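第4章　手首カメラと把持部の組み立て

4.1　この章で扱う範囲

前章までに、腕の本体（土台、肩、肘、手首の各関節）を組み上げ、モータに番号を割り当て、関節ごとの可動範囲を記録した。本章では手首から先を扱う。具体的には、平行に開閉する二本指の把持部、指の取り付け、小型カメラの固定、そして両者の位置関係の校正である。物体の検出や把持計画の計算は第5章に譲り、ここでは機械として正しく組まれ、再現性のある状態にすることだけを目標とする。

作業場所は自宅の台所でも共同工房の作業台でもかまわない。本書の作例は、共同工房シリマ（Shirima）で組んだ卓上腕「キリス」（Kilis）の第二版に基づく。第一版の設計はエスター・チェゲ（Esther Chege）、把持部の改訂はデニス・バラサ（Dennis Barasa）による。第一版の図面を持っている読者は、指の根元の穴位置が変更されていることに注意されたい。旧版の指は新版の台座には合わない。

本章を終えた時点で、読者は次の作業ができるようになる。

・把持部を分解し、同じ位置に組み戻すこと
・指先の平行度を測り、許容範囲に収めること
・カメラの取り付け角を決め、固定後のずれを点検すること
・食器程度の軽い物体を用いて、把持姿勢を手動で記録すること

4.2　用語

本章で用いる語を定めておく。「把持部」は手首の先端に取り付ける開閉機構の全体を指す。「指」はその可動部分で、左指と右指に分ける。左右はカメラから見た向きとし、腕を後ろから見た向きではない。「台座」は把持部を手首に固定する板、「開き幅」は両指の内面間の距離である。

「手首座標系」は台座の中心を原点とし、指の伸びる方向をz軸、指の開閉方向をx軸とする。カメラ座標系はこれとは別に定める。両者の関係は4.6で求める。第3章で使った「土台座標系」と混同しないこと。記録ファイルの見出しには、どの座標系の値であるかを必ず書く。

4.3　把持部の構造

キリスの把持部は、一つのモータの回転を歯車で左右に振り分け、二本の指を対称に動かす。片側の指だけを動かす方式に比べて部品は増えるが、把持の中心が動かないため、後の計算が簡単になる。開き幅は最大で70 mmである。この値は指の内面に何も貼らない場合のもので、すべり止めのシートを貼ればその厚みの2枚分だけ狭くなる。

指の材料には、黒色の樹脂を積層造形したものを用いる。艶のある材料は照明を反射し、カメラの自動露出を不安定にすることがある。艶消しの材料が手に入らない場合は、表面を細目の研磨紙で軽く荒らしておく。造形の向きは、積層面が指の長手方向と平行になるように選ぶ。向きを誤ると、曲げの力が層間に集中し、根元から割れる。

板と指の結合には六角穴付きボルトを用いる。樹脂に直接ねじを切ることは避け、真鍮の埋め込みナットを熱で圧入する。圧入の際は、ナットの上面が板の面から出ないようにする。出ていると板どうしが密着せず、指先の平行度が狂う。指先での誤差は根元での誤差より大きく現れるので、この段階での点検を省いてはならない。

4.4　組み立ての手順

（1）台座を手首に仮止めする。ボルトは手で止まるところまで回し、工具ではまだ締めない。

（2）モータの出力軸を原点に合わせる。第2章で作成した設定プログラムを起動し、把持部のモータに原点復帰を命じる。復帰後は通電したまま次へ進む。電源を切ると軸が自重で回り、原点がずれる場合がある。

（3）歯車を取り付ける。左右の歯車の合印を中央で向かい合わせる。一歯ずれていても組み上がってしまうが、開き切ったときに片方の指が先に止まる。

（4）指を取り付ける。上側のボルトを先に、下側を後に、いずれも軽く締める。両方が入ってから交互に増し締めする。

（5）指を全閉にし、内面の隙間を確認する。薄い紙を挟み、先端、中央、根元の三か所で同じ程度の抵抗があればよい。

（6）台座を本締めする。対角の順に締め、一か所だけを先に締め切らない。

（7）配線を固定する。把持部のケーブルは手首の回転に追従する余長を取り、結束具で腕の側面に留める。手首を両端まで回し、引っ張られる箇所がないことを確かめる。

組み立てに要する部品の一覧は付録Bに示した。セテル（Setell）の部品セットを用いる場合、ボルトの長さが本書の指定と一部異なるため、付録Bの対照表に従って読み替える。

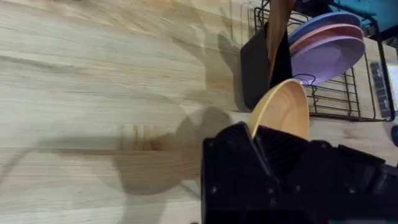
4.5　把持姿勢の手動記録

校正に進む前に、把持部が実物に対して期待どおり働くかを、低速の手動操作で確かめておく。対象には軽く、割れにくく、形の単純なものを選ぶ。木の椀や樹脂の皿が適している。陶器とガラスは、把持力の上限を設定するまで使わない。

椀のような薄い縁をもつ器は、横から全体を挟もうとすると開き幅を超えることが多い。その場合は片方の指を内側、もう片方を外側に置き、縁または側壁を挟む。このとき把持力は狭い面に集中するので、すべり止めのシートの有無で結果が大きく変わる。側壁が湾曲していれば、平らな指面との接触は線に近くなり、器は接触線を軸として回りやすい。指をやや深く入れると接触が長くなり、回転は抑えられるが、底との干渉を確かめる必要がある。

記録は次の項目について行う。各関節の角度、開き幅の指令値と実測値、モータの電流、手首の姿勢、および画像1枚である。指令値と実測値の差は物体の厚みと指のたわみの両方を含むため、厚みを別に測っておけば、たわみを見積もることができる。同じ姿勢で開閉を繰り返し、差が次第に大きくなるようであれば、指の根元のボルトがゆるんでいる可能性が高い。

キリス第二版の試験では、この手順により224回の把持を記録した。うち57回はシートを貼らない状態で行い、残りはすべて貼った状態で行った。記録の形式と集計用の表は付録Cにある。読者が自分の機体で同じ回数を行う必要はないが、シートの有無の比較は一度は行っておくことを勧める。

周囲の器具との干渉にも注意を要する。水切り棚の針金のような細い部材は、奥行きを測るセンサでは欠落しやすく、計画上は空いている空間と見なされることがある。手動操作の段階では、指の外側の面と周囲との距離を目で確認し、近づく動作では速度をさらに下げる。指先の位置だけを見ていると、幅の広い把持部本体が先に当たる。

4.6　カメラの固定と校正

カメラは台座の上面に、専用の支持具を介して取り付ける。光軸は指先の方へ傾け、全閉の指先が画像の下寄りに入る角度とする。指先が画像の中央に来ると、把持した物体が視野の大半をふさぎ、置き場所が見えなくなる。逆に指先がまったく入らない角度では、把持の成否を画像から判断できない。

支持具の角度を決めたら、合印を刻んでから締め付ける。塗料の印は指で触れるうちに消えるため、針で浅く線を引くほうがよい。校正用の格子板は平らな板に貼り、作業台の上に固定する。照明は一方向に偏らせない。把持部の影が格子にかかると、交点の検出に失敗するか、誤った位置に検出される。木目のはっきりした天板では、格子板の外側に無地の余白を設け、木目の筋が格子の線と取り違えられるのを防ぐ。

校正では、土台を動かさずに手首の姿勢だけを変え、格子板を異なる向きから撮影する。姿勢の変化は平行移動だけでは足りず、互いに平行でない2軸以上のまわりの回転を含めなければならない。回転が不足すると、手首座標系とカメラ座標系の間の並進成分が定まらない。計算には公開ツール「イテッティ」（Itetti）を用い、入力の書式は4.7で述べる。

得られた変換行列は、取り付けの状態が変わらない限り有効である。支持具を外した場合、指を交換した場合、あるいは把持部を強くぶつけた場合は、次の点検を行う。指先を格子板の既知の交点に合わせ、画像から計算した交点の位置と比較する。差が指先の幅の半分を超えるなら、校正をやり直す。

次節では、イテッティに与える入力ファイルの作り方と、計算結果の読み方を説明する。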